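Carroll Lab Equipment Plan: Should We Buy the Second Gripper?
Project report, Eoin Noonan
Advisor: Cathal Quinlan

1. What I was asked to do

The lab has money set aside for one more robot hand, to be spent before the end of December. The default plan, which was on the whiteboard before I joined, was to buy a second parallel gripper from Masberg and mount it on the arm we already have in Carroll. My job was to write the case for that purchase. I have ended up writing something closer to a case for waiting, and I will try to show how I got there.

2. What the quote leaves out

The Masberg quote covers the gripper body and one set of fingers. It doesn't cover the mounting plate, the cable, or the license for the control software after the first year. Lalum, the other supplier we asked, puts all of these on one page and comes out higher at first glance. When I added the missing items to the Masberg quote, the gap closed to almost nothing.

I also could not get either company to say how long replacement fingers take to ship. Masberg wrote "typically in stock." Lalum gave a range of up to 63 days. I trust the second answer more, even though I like it less. If we break a finger during the spring term and have no spare, the arm sits there and the students assigned to it write literature reviews.

3. Simulation first

Cathal suggested that before spending anything I should put a gripper model into Prutik, the simulator the lab uses for coursework, and try the objects we care about. Our planned project is sorting returned electronics, so I concentrated on thin, flat things with glossy faces. These are the objects everyone assumes a two-finger gripper can handle, and that assumption is most of the argument for buying one.

I set up four kinds of grasp on a phone-like object, changing the angle of the hand and how far down the body the fingers close. Each grasp was run with the same starting pose and the same friction setting.

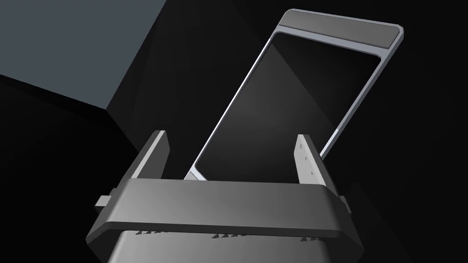
The friction setting is where I stopped believing my own numbers. Prutik ships with a default value for the finger surface, and with that value almost everything I tried stayed in the hand. When I lowered it, three of the four grasps began to slip. I have no measurement that tells me which value is right for real fingers on real glass, and neither quote lists one. A budget request that says "tested in simulation" would be true, but it would suggest a lot more than I know.

There is a second problem. In the simulator the object is rigid and never gets scratched. A returned phone might have a cracked screen or a loose back, and I would expect squeezing it harder to be a bad answer to slipping. The simulator will happily let me turn up the force all day.

4. Options

Option A: buy the Masberg gripper now. We would spend the money in time and have a spare hand for the arm. We would also be locked into their fingers, with no real idea of the wait for new ones.

Option B: buy from Lalum. The cost is about the same once everything is counted, and the paperwork is more complete. The catch is that their mounting pattern doesn't match our arm, so someone has to make an adapter. The shop said four weeks, and I have heard the shop say four weeks before.

Option C: spend a small part of the money on finger pads in several materials, plus a basic force gauge, and test them on the gripper we own. The rest would need Cathal to ask for a carryover into next year.

5. Recommendation

I recommend Option C. The weak point is obvious: carryover requests get turned down, and if this one is, we may lose the remainder. Cathal thinks the odds are fair. I'm less sure, but I would still take that risk over buying a second copy of a tool we haven't properly tested once.

If the carryover is refused early enough, my fallback is Option A with two extra sets of fingers on the same order, and a shipping time for replacements in writing before we sign.

6. Still open

Whether the software license can be shared between two grippers. Masberg has not answered.
Who keeps the pads and gauge after I graduate.
Friction values for at least one pad material on glass, to be put back into Prutik and the four grasps run again.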